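Natgate Hall, Jerkville
Quarterly fire and electrical safety inspection: checklist with comments
Inspection started 9 am on the Tuesday. Areas covered: ground floor, rear rooms, plant cupboard.
Key: S = satisfactory, A = action needed, N/A = not applicable

1. Escape routes and exits

1.1 Main entrance doors open fully from inside without a key. S
1.2 Rear exit door opens fully. A
Door binds on the threshold over the last part of its travel. Plane or rehang before the next inspection.
1.3 Corridor clear width not less than 900 mm. A
Width at the stacked chairs measured 660 mm. Chairs to be returned to the store after each booking.
1.4 Exit signs lit and readable from the far end of each room. S
1.5 Emergency lighting, monthly flick test recorded. S
Log complete. The December entry is unsigned.

2. Detection and alarm

2.1 Panel shows normal, no faults or disabled zones. S
2.2 Call point tested, a different one each week. S
2.3 Sounder level in main hall, minimum 65 dB(A). S
Reading 94 dB(A) at the stage edge.
2.4 Sounder level in rear room, minimum 65 dB(A). A
Reading 61 dB(A) with the door shut. Gumetti to quote for an additional sounder on the existing loop.
2.5 Smoke detector heads clean and uncovered. S

3. Portable extinguishers

3.1 All units on brackets or stands, none on the floor. S
3.2 Pins and tamper seals in place. S
3.3 Pressure gauges in the green. A
Water unit by the cloakroom reads low. Removed from service and exchanged for the spare.
3.4 Service labels within 12 months. S

4. Curtains, drapes and temporary hangings

4.1 Stage curtains: flame retardancy certificate held. S
Certificate from Michalík on file. Re-treatment is needed after any wash.
4.2 Temporary hangings: certificate or label seen. A
No paperwork on file for the black curtain. Obtain it from the supplier or replace the curtain with certified cloth.
4.3 Hangings clear of exits, signs and call points. S
4.4 Heat-producing appliances kept away from fabric. A 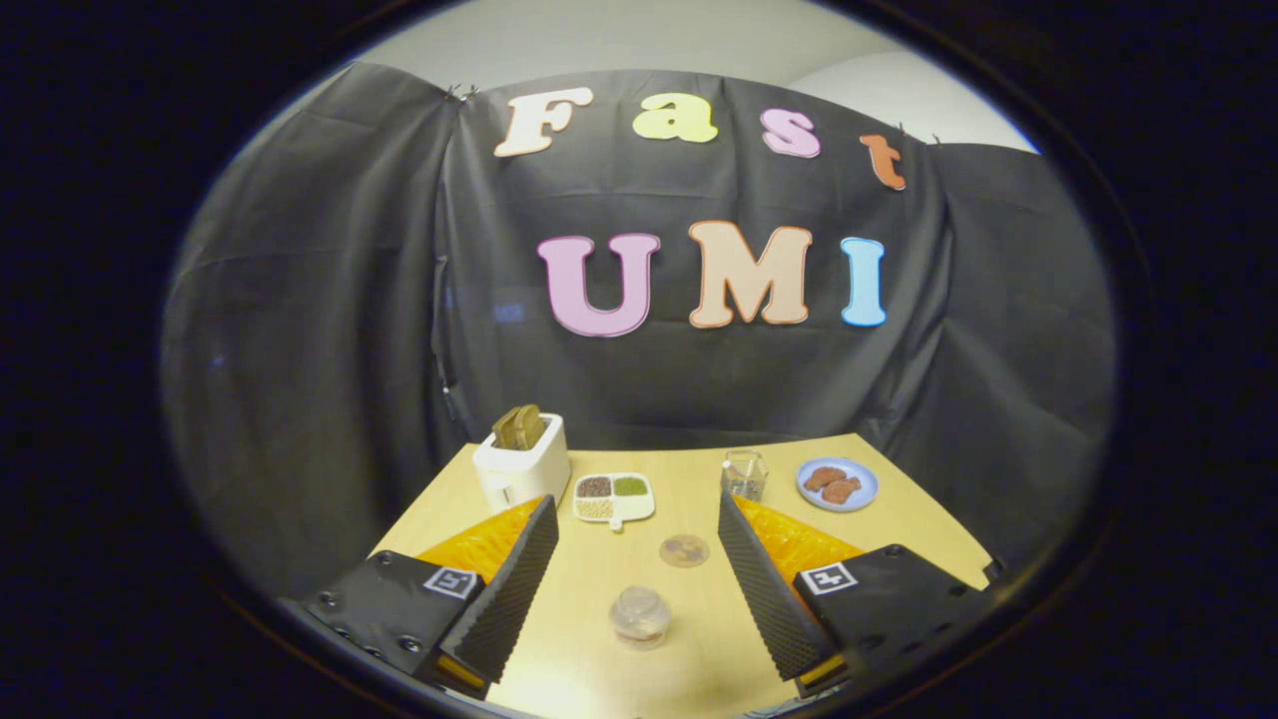

Item 4.4. White toaster at the back left corner of the table, black curtain behind.

Appliance to be unplugged when not in use and moved clear of all fabric before it is switched on. The same applies to kettles, lamps and portable heaters.

5. Portable electrical equipment

5.1 Plugs, leads and casings free of visible damage. S
5.2 Test labels present and in date. A
Two extension leads in the office unlabelled. Withdraw until tested.
5.3 No extension lead plugged into another. S
5.4 Leads not run under carpets or through doorways. S

6. Wall and display material

6.1 Notice boards in corridors not overfilled. S
6.2 Paper displays kept off escape routes. S
6.3 Foam or plastic decorations: material identified. A

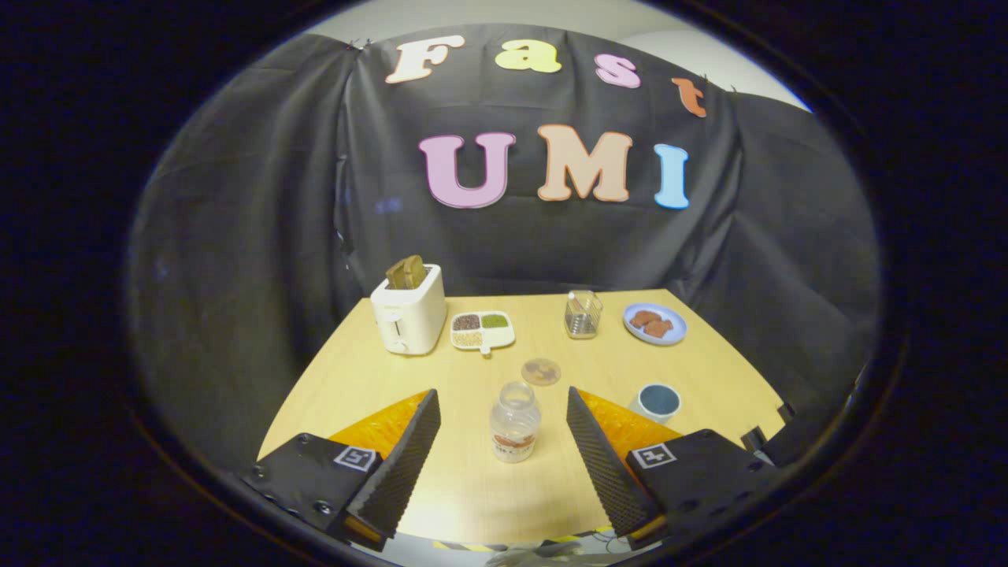 Item 6.3. Foam letters on the black backdrop, two rows.

Material data to be requested. Until it is received, treat as combustible and keep away from lamps and naked flames.

7. Plant cupboard

7.1 No storage within 1 m of the boiler. S
7.2 Door self-closes onto its latch. A
Closer arm loose. Tighten and retest from a part-open position.
7.3 Isolation valve labelled. S

Items marked A stay open until entered in the log as closed. Item 1.2 is carried over from the last inspection.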